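Greifen lernen ohne Roboter

Von Stella Langat
August 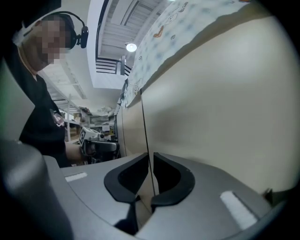 Wer einem Roboterarm beibringen will, ein Tuch zu falten oder eine Schachtel zu schließen, hatte lange zwei Möglichkeiten. Entweder ein Mensch steuert den Arm fern und zeichnet die Bewegung auf, oder man rechnet die Aufgabe in einer Simulation durch. Die Fernsteuerung ist langsam und bindet ein teures Gerät. Die Simulation scheitert regelmäßig an weichen Gegenständen, deren Verhalten sich nur grob modellieren lässt. Am Labor Drodthorpe verfolgt eine Gruppe unter Leitung von Houshang Tabrizi einen dritten Weg: Die Demonstrationen entstehen mit handgeführten Greifern, der Roboter kommt erst bei der Auswertung hinzu.

Das Prinzip ist in der Fachwelt bekannt. Eine Person führt die Greifer mit den eigenen Händen, eine am Gerät befestigte Weitwinkelkamera erfasst die Finger und das Arbeitsfeld davor. Aus dem Video wird die Bahn der Kamera im Raum geschätzt, dazu die Öffnungsweite der Finger. Beides zusammen ergibt eine Folge von Posen, die sich auf einen Arm mit baugleichem Greifer übertragen lässt. Ein Modell lernt daraus, von einem Kamerabild auf die nächsten Bewegungen zu schließen.

Neu an der Arbeit, die intern den Namen Vomley trägt, ist die Behandlung beidhändiger Aufgaben. Bei zwei Greifern genügt es nicht, jede Bahn für sich zu kennen. Entscheidend ist die Lage der beiden Werkzeuge zueinander, und gerade dort summieren sich die Fehler zweier unabhängiger Schätzungen. Die Gruppe nutzt deshalb quadratische Schwarz-Weiß-Marker auf den Gehäusen. Sobald ein Greifer im Blickfeld des anderen auftaucht, liefert der Marker eine direkte Messung der relativen Pose. Diese Messung geht als zusätzliche Bedingung in die Bahnoptimierung ein.

Ningsih Saragih hat das Verfahren implementiert. Die Schwierigkeit liege in der Optik, sagt sie. Am Bildrand verzeichnet das Objektiv stark, gerade Kanten werden zu Bögen, und ein Marker, der schräg zur Kamera steht, schrumpft auf wenige Bildpunkte. Eine falsche Detektion wirkt sich schlimmer aus als eine fehlende. Das System verwirft daher Messungen, deren Rückprojektionsfehler über einer Schwelle liegt, und gewichtet die übrigen nach der Größe des Markers im Bild.

Für die Auswertung sammelte das Team Demonstrationen zu 4 Aufgaben, darunter das Auflegen eines Tuchs auf eine Kante und das gemeinsame Anheben eines Kartons. Beteiligt waren 14 Personen, von denen 2 bereits Erfahrung mit dem Gerät hatten. Aufgezeichnet wurde in 21 verschiedenen Raumsituationen. Die Vielfalt der Umgebungen war Absicht – frühere Versuche in einem einzigen Raum hatten zu Modellen geführt, die sich an Regalen und Deckenleuchten orientierten und nach einem Umzug des Arms versagten.

Im Vergleich mit der unabhängigen Schätzung beider Bahnen schnitt das gekoppelte Verfahren bei allen Aufgaben besser ab, in denen beide Greifer denselben Gegenstand halten. Am deutlichsten war der Unterschied beim Karton. Ohne Kopplung drückten die Arme ihn zusammen oder ließen ihn los, je nach Vorzeichen des Abstandsfehlers. Beim Tuch fiel der Gewinn gering aus. Stoff gleicht kleine Abweichungen aus, und die verbleibenden Fehlversuche gingen überwiegend auf verfehlte Griffe am Saum zurück.

Erick Barasa, der bei der Firma Drarnum Greifsysteme für die Kommissionierung entwickelt und an der Studie nicht beteiligt war, hält den Ansatz für plausibel, sieht aber eine Lücke. Die Marker helfen nur, solange mindestens einer sichtbar ist. Arbeiten die Hände weit auseinander oder verdeckt der Gegenstand die Sicht, fällt das System auf die Einzelschätzung zurück. Tabrizi bestreitet das nicht. In solchen Phasen wachse der Fehler mit der Zeit, werde aber beim nächsten Sichtkontakt rückwirkend korrigiert, da die Optimierung die gesamte Aufnahme umfasst.

Offen bleibt die Frage der Kräfte. Die Kamera registriert, wie weit die Finger geschlossen sind, den Druck auf den Gegenstand misst sie nicht. Ein Mensch dosiert ihn beim Führen des Greifers unbewusst, in den Daten fehlt diese Information. Refugio Aguirre erprobt in der Gruppe derzeit Fingerpads, deren Verformung sich aus dem Kamerabild ablesen lassen soll. Erste Messreihen an starren Körpern liegen vor, für Textilien steht die Kalibrierung noch aus.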